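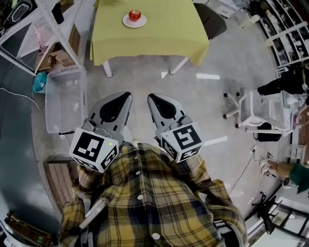
**Ticket 2492: Holds shelf notices not going out, Fanthorpe branch**
Opened by: Līga Vītola, circulation desk
Assigned to: Algirdas Kuusk
Priority: High (October book club pickup!)
Status: Closed

**Līga, 9:10 am**
Morning! We have a full holds shelf and hardly anyone coming in for it. Three patrons told me at the desk that they never got their "your item is ready" email. I checked one of them myself and the record says *Ready for pickup*, email address looks fine, notice box is ticked. The book club copies came over from Letgate yesterday (so many of them, they look great lined up!) and I'd love for people to know they're here.

Steps I tried:

- Logged out and back in
- Checked in one of the books a second time
- Sent a test hold to my own card. No email, and I looked in spam too

**Algirdas, 9:42 am**
Thanks Līga, the test on your own card is super useful. I can see your hold in the system at 8:51 and no notice next to it. Letgate notices are going out normally, I got one this morning for a mystery I've been waiting on since summer. So it's a Fanthorpe thing. Could you tell me which receipt the printer gives you when you check in a hold? The long slip with the patron's initials or the short one?

**Līga, 9:50 am**
Short one! I hadn't even noticed. It used to be the long one.

**Algirdas, 10:25 am**
Great, that narrows it down a lot. The short slip means the item is being treated as a transfer that has arrived, and the "tell the patron" step gets skipped. Looking at the queue now:

```
branch: FANTHORPE
notices waiting: 345
notices sent today: 0
last error: no pickup location for branch
```

So they haven't been lost, they're all sitting there. Please don't check the books in again for now or some people will get two emails.

**Dzintra Eglītis, 10:40 am**
Jumping in from cataloging. I renamed the Fanthorpe pickup shelf the other evening, from "Front Desk" to "Front Desk / Holds". Could the slash be a problem? Sorry if that was me!

**Algirdas, 11:05 am**
Dzintra, you found it! The notice template looks for the old shelf name and gives up when it can't find a match. The slash itself is fine. I like the new name a lot better, so I've kept it and updated the template to match.

Sent one notice by hand to Līga's card. Līga, did it land?

**Līga, 11:08 am**
It landed!! With the right shelf name and everything. And the long slip is back.

**Algirdas, 11:20 am**
Excellent. I'm releasing the queue in batches of 60, so the desk phone doesn't go wild. Before that I'm pulling the ones for holds that were already picked up.

**Shakuntala Pandey, 1:15 pm**
Can we give people extra days? Some of these pickup windows started before anyone knew the book was here.

**Algirdas, 1:32 pm**
Good call. All open Fanthorpe holds now have a week from today, and the new date is in the email.

**Līga, 3:47 pm**
Queue shows 0 waiting, and we've had a lovely busy afternoon. Five book club copies gone already and one lady took the large print too! Happy for you to close this.

**Algirdas, 4:02 pm**
Closing. Added a line to the shelf settings page: *if you rename a pickup shelf, change the name in the notice template as well.*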